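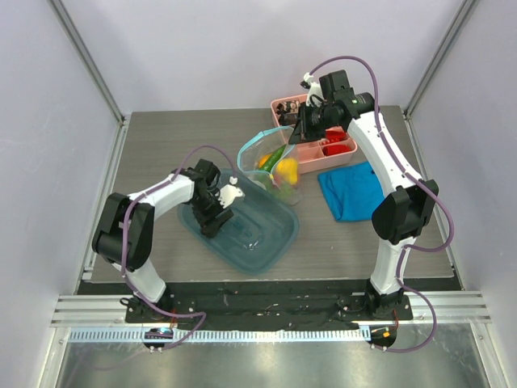 *Left gripper over the blue tub, right one down at the pink tray. Bag of peppers in between.*

**Ticket 3019: left arm drops out of position partway through a run**

Status: closed, with one follow-up at the bottom
Bench: the two-arm enclosure, back room, Campbell workshop
Software: Plostero on the bench computer, Flarach for the arm settings

**What I was trying to do**

Hello all, and thanks in advance to whoever picks this up. I've been building up a little routine for the two arms where they pack things away together, the left one working at the tub and the right one at the tray. I'm not in any hurry with it. It's my evening project and I enjoy the fiddling, but this one has had me stumped since the start of April and I'd love a second pair of eyes!

**What happens**

The routine starts fine. Both arms go to their ready pose, the left comes in over the tub, the right goes to the tray, and everything looks lovely. Then, at some point after that, the left arm sags. It doesn't fall hard. It sinks an inch or so (enough to put the fingers into the bottom of the tub), Plostero says "left: no reply, joint 3", and the whole run stops. If I press resume it picks up as if nothing had happened, which is very polite of it but doesn't help me much.

The right arm has never done this, not once.

**Things I tried before opening the ticket**

- Restarted Plostero, then the whole computer. Same.
- Ran the left arm alone with the right one parked. It still sagged, though it took longer to get there.
- Took everything out of the work area and ran it with nothing to pick up. Same again, so I don't think it's the weight of anything.
- Loaded the backup settings from Flarach. No change, and I then had to redo my ready pose, so please learn from me and save yours first.

**Reply, from the support bench**

Thanks for such a thorough write-up, it saves us a lot of guessing. "No reply" on a single joint is nearly always a wire or a connector, and joint 3 is the elbow on your build. Could you look at how the cable runs past the elbow on the left arm? There should be enough slack that it still hangs freely with the arm stretched as far as it goes. Also, please open the Flarach log and tell us how many missed replies it shows before the stop. The limit is 8 in a row.

**Update**

Well, I had a proper look, with a flashlight and a cup of tea. At rest the cable looks perfectly happy, a nice loop over the upper link and down past the elbow. With the power off I moved the arm by hand to the far corner of the table, and there it goes tight as a guitar string right where it enters the elbow motor. I must have tied it down too close when I redid the cables over the winter. I was so pleased with how tidy it looked, too.

The log shows the misses coming in little bursts, twos and threes, and then 8 together just before it stops. So that matches what you said to the letter.

I cut the tie, gave the cable a couple more inches and put it back with one of the soft Pumero straps from the drawer by the sink. Then I reseated the plug at the elbow, and it clicked. I don't remember it clicking the last time I did it, so make of that what you will.

**Second reply, from the support bench**

Sounds very promising. Please run it for 30 minutes with the slack in place and check the log again. If you still see bursts, swap the elbow cable for a new one, as being pulled tight over and over can break a strand inside without any mark on the outside. If you do swap it, check the other end at the base board too while you have the power off.

**Update**

Ran it for 30 minutes with both arms going and had no stops. The log showed one single miss, near the beginning, and none after that. I got a bit carried away and left it looping while I swept up, and it went through 600 moves in the end without sagging. I was grinning like a fool.

I haven't changed the cable itself yet. There's a spare in the parts box and I'd sooner keep it until I see the bursts come back, if that's all right with everybody.

**Closed, with these notes**

Cause: cable tied too short at the left elbow, plug possibly not fully seated.
Fix: more slack, soft strap, plug reseated.

Follow-up: the right arm's cable was done on the same evening by the same overly tidy person (me). It has a bigger loop and hasn't given any trouble, but I'll stretch that one out by hand too, and I'll open a new ticket if it pulls. Anyone using the bench before then, please keep the right arm away from the far corner. The spare soft straps are in the drawer by the sink, left-hand side, under the tape.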